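Povent Home: Frequently Asked Questions

Questions about our tableware

We get a lot of lovely emails, and the same handful of questions come up again and again, so we've gathered our answers on one page. If yours isn't covered, please do write to us. We read everything, even the long ones (we write long ones ourselves).

Can I buy just one bowl, or do I have to take a set?
One is perfectly fine! Our Asora bowls are sold singly and in sets of four, and you can mix colors however you please. Plenty of customers start with a single cereal bowl and come back later for more. The set price appears in your cart on its own once you've added four, so there's no code to remember.

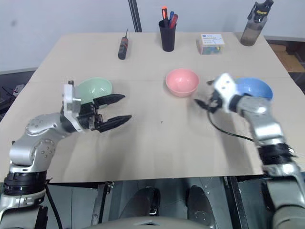 Are the bowls safe in the microwave?
The Palletti stoneware is, yes. The Asora bowls are plastic, and we'd ask you to keep those out of the microwave and the oven altogether. They're fine for cold food, salads, snacks, and soup that has cooled down enough to eat. If you like to reheat leftovers in the same bowl you eat from, go with Palletti and you'll be much happier.

What about the dishwasher?
Both lines can go in the dishwasher. Put Asora on the top rack, please, and skip the heated dry if your machine lets you turn it off. Stoneware can go on either rack as long as the pieces aren't knocking together – most of the chips we hear about start that way.

How do I get tomato or curry stains out of plastic?
Oh, we've all been there. Mix baking soda with a little water until you have a soft paste, spread it over the stain, leave it for an hour and wipe it off with a damp cloth. A sunny windowsill in July does wonders too. Please don't use steel wool or scouring powder, as the tiny scratches will only hold on to the next stain.

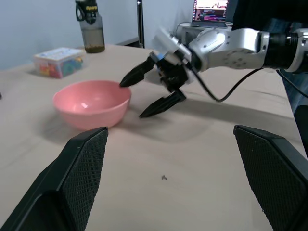
How much does shipping cost?
Orders over 800 points' worth of rewards ship free, and so does anything sent to one of our pickup counters. For everything else, you'll see the cost at checkout before you pay. Stoneware is heavy, so it does cost a bit more to send.

Something arrived broken. What now?
We're so sorry! Send us a photo of the piece and the box within two weeks, and we'll mail a replacement. You don't need to return the broken one.

Do you still make the Grube pattern?
Sadly not, though we do keep a small shelf of leftover pieces. Write to us with the item number from the underside (Grube dinner plates are 121 and the soup plates are 213) and we'll gladly go and look for you.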